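Barros Building water shutoff and other fall notices

2 Oct 2024
By Róisín Hayes

The hot and cold water in the Barros Building will be off for part of November while the old supply pipes on the second and third floors are replaced. The work was put off last spring when the contractor could not get the valves, and it can't wait through another winter. Two of the joints above the east corridor have been patched more than once and the ceiling tiles under them are stained again.

The shutoff will be done one floor at a time. The second floor goes first, then the third. The first floor and basement are on a newer line and will keep their water the whole time, so the restrooms by the loading door stay open to everyone. Please don't prop that door. It sets off the alarm at the front desk and somebody has to walk down and reset it.

Belmiro Bettencourt in facilities is keeping the schedule. He will post the dates for each floor on the doors and send them by email to everyone with a key card. If your group has something running that needs a steady water supply, tell him now. He can move a floor by a day or two but he can't move it once the crew is on site.

A few things to do ahead of time:

Clear the space under your sinks. The crew needs to reach the pipes and they will not move your boxes.

Fill the carboys you need for the week. There are extra ones in room 113 – sign them out on the sheet and bring them back clean.

Check that every tap is closed before you leave on the last day. When the water came back after the 2019 repair, one tap had been left open over a full sink and the office below lost a carpet.

The eyewash stations on each floor will be out of service along with the water. Work that calls for an eyewash nearby has to stop or move downstairs. Bench space on the first floor can be booked through the front desk, and there is enough for most groups if people share.

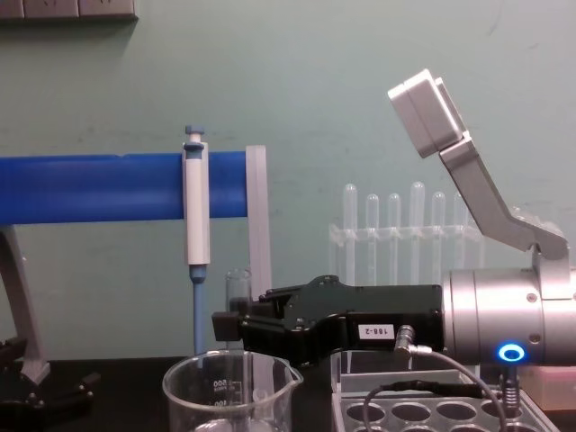 Drevotthorpe Laboratory Services

Pipette service is still on for this fall. Drop yours at room 54 with your name and group on a piece of tape, and leave the tips off. Single-channel pipettes are usually back within a week. Multichannels take longer because they go out to the shop in Junuvville. Last year we sent 100 through and a handful came back to us with no name on them, so please use the tape.

The parking lot on the Feltar side will lose its first row to the contractor's trucks during the pipe work. The overflow lot across the road is open and does not need a permit.

Last updated: 2 weeks after first posting, to correct the room for carboys

Contact Laboratory Services at the front desk | Copyright Drevotthorpe Laboratory Services | Back to top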